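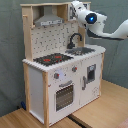
Little wooden play kitchen in white and natural timber, range hood and all.

Keeping the games corner liveable: my cleaning and storage tips

Posted 30/11/2018 under Around the House

We've got two consoles, a desktop, a handheld that gets passed around like a cold, and a lounge room that also has to work as a lounge room. I've been playing games since I was small enough to sit under the coffee table while I did it, and I've been cleaning up after games for nearly as long. These are the things I do at our place. Some I picked up from other players, some I learned by wrecking something (sorry again, grey controller).

I've updated the bit on cartridges after a few of you wrote in about it.

Sticky controllers

Start by turning the thing off and unplugging it, or taking the batteries out if it's that kind. I wipe ours with a microfibre cloth that's just damp, then go along the seams with a wooden toothpick. The gunk in that seam is revolting! Drag the toothpick along gently and it comes out in a long grey string, and then you'll want to do every controller in the house.

For buttons that feel gluey I use a cotton bud with a tiny bit of isopropyl alcohol on it, squeezed out well, and work around the edge of each button while pressing it in and out. Leave it to dry properly before you put power back in. Keep the alcohol off rubbery grips and anything with a shiny coating or a printed colour, as it can turn them dull or tacky. Plain damp cloth for those.

Don't spray anything straight onto a controller. Spray the cloth. I know it's faster the other way, and so did I when I killed the grey one.

If the thumbstick rubber has worn through, slip-on caps are cheap and they've given ours another couple of years. Wash them in warm soapy water now and then, off the stick of course, and let them dry overnight on the windowsill.

Dust in the console

I vacuum around the console and never the console itself. For the vents I take it out of the cabinet, unplug everything, carry it out to the back step and use a soft clean paintbrush (the 19 mm one from the trim set, which has never seen paint and never will if I have anything to say about it). Brush away from the vents, not into them. Then a few short bursts of canned air, with the can held upright. If you tip the can you get that freezing liquid coming out, and you don't want it in there.

If there's a fan right behind the vent, don't let the air set it whizzing. I was told to do short bursts from the side and that's worked well for us.

And please give the poor thing some breathing room. Ours used to live in a closed cabinet with a glass door and it sounded like a hair dryer every time somebody loaded a new area. I took the back panel off the cabinet and shifted the console forward a hand's width, and it's been much quieter since. If you don't want to take the whole back off, a hole saw will do it. I drilled a 55 mm hole behind each shelf, which also turned out a good size for getting chunky plugs through. Clamp a scrap of wood behind before you drill or the back of the board will splinter. Sand the edge after, even if you can't see it, or it'll chew at the cables.

Cables

I've tried everything with cables. Twist ties scratch them, rubber bands go hard and stick, and those spiral wraps look great right up to the moment you need to take one cord out. I now use hook-and-loop strips cut off a roll, and I label both ends of every cable. Both ends! One label is no good when you're lying on the floor with a torch in your mouth.

For labels I use bread tags. Write on them in permanent marker and clip them on near the plug. They're free, they come in colours, and the kids like doing it. In our house blue is the TV, white is anything that charges, and the one orange tag is the router, which means hands off.

When you coil a spare, make loose loops in the direction it wants to go. If it fights you, let it. Winding a cord tight around the power brick is how you end up with a break right where it leaves the plug, and if you do find a cord that's split or gets warm there, bin it. Tape isn't a repair.

I keep spares in zip bags, one cable to a bag, standing up like files in an old shoebox. I was quite smug about that shoebox until I found I'd saved three printer cords and we haven't owned a printer since the last house.

Old cartridges and discs

For cartridges, a dry cotton bud first. Go up and down along the contacts, in line with them, and see how grey it comes out. If it's filthy, dampen a fresh bud with isopropyl, do the same again, then chase it with a dry one. Wait until it's completely dry before it goes anywhere near a slot. Don't blow in them. We all did it, I did it for years, and all it does is put spit on the metal.

A reader called Eero Kauppinen wrote to tell me he uses a white pencil eraser on really tarnished contacts. I tried it on a racing game I didn't care much for, going very softly, and it did come up brighter. I'd keep it as a last resort, as it's taking a tiny bit of the surface with it. Brush off every crumb before you plug it in.

Discs get wiped from the centre out to the edge in straight lines. Not in circles. Soft cloth, a little water, and a drop of dish soap if someone's been eating chips. I've never had any luck with toothpaste on scratches and I've got the cloudy discs to prove it.

Price stickers on old cases come off with a hair dryer on low. Warm a corner, peel slowly, and keep the dryer moving so the plastic doesn't buckle. Any glue left behind rolls off with your thumb or a dab of eucalyptus oil on a tissue. Test the oil on the back first, and keep it well clear of the paper sleeve, or slide the sleeve out while you work.

Keyboards and crumbs

I play a fair bit of Flinik in the browser at night (I'm on the Halleck server if anyone's about, mostly fishing and getting chased), and I eat while I do it, so my keyboard's not pretty. Shut down, unplug, turn it over above a baking tray and tap the back. Use a tray with sides so you can see what you've dropped. Then a clean makeup brush between the rows.

If your keycaps pull off, take a photo of the layout before you start. I soak mine in a bowl of warm water with a squirt of dish soap for 20 minutes, rinse them in a colander and spread them out on a tea towel until the next day. They hold water up inside, so turn them face up and give them a shake before they go back on. Only do this with the sort that are meant to come off. Laptop ones have tiny clips that snap if you look at them sideways.

The mouse just gets a toothpick around the feet and a dry bud over the sensor. If your pointer's been jumping about, check for a hair in there before you go buying a new mouse. I've been caught by a cat hair more than once.

Cloth mouse mats can be washed in the sink with lukewarm water and dish soap. Roll it in a towel to squeeze it out, don't wring it, and dry it flat in the shade. Mine came up three shades lighter, and I'd honestly forgotten there was a map printed on it.

Saves, passwords and the notebook

It's not cleaning, but it lives in the same corner, so I'm counting it as housekeeping. We keep a cheap exercise book in the drawer under the TV. In it goes which account owns which game, what email it's under, and when I last backed up the save files. Passwords don't go in there, only a note of which password manager they're in.

I started it when I lost a city I'd been building in Citix for most of a winter. Population 1412, a tram line, a lovely duck pond I'd moved twice. I changed computers, wiped the old one and never thought about where the saves were kept. I still get cross about the duck pond. Now I copy the save folder to a USB stick every time I clean the desk, and write it in the book in pencil.

Boxes and booklets

I keep the original boxes flat if they'll go flat, with a sheet of baking paper between the glossy ones so they don't stick to each other in summer. Booklets go in a display folder with clear pockets. Little silica packets from shoe boxes are handy in the tub too, but keep them away from small kids and pets. If your tub's going in the garage, get it up off the concrete. I used two offcuts of pine under ours and there's been no musty smell this year.

If you've already got the musty smell, stand the booklets open in a dry airy room for a few days, out of direct sun, next to an open dish of bicarb. It takes ages. Turn a few pages whenever you walk past.

Batteries

Take disposable batteries out of anything you won't be using for a while. If one's leaked already, put gloves on, lift it out, and dab the crusty bits with a cotton bud dipped in white vinegar, then again with a barely damp one, and dry it well. That's for ordinary alkaline ones. If a rechargeable pack has gone puffy, stop using it, don't poke it or charge it, and take it to a battery drop-off.

Next one will be about the couch, and how I got the orange cordial out of the arm of it. If you've got a trick for foam headphone pads that have started to flake, leave it in the comments, as I've got a pair shedding all over my collar and I don't want to part with them.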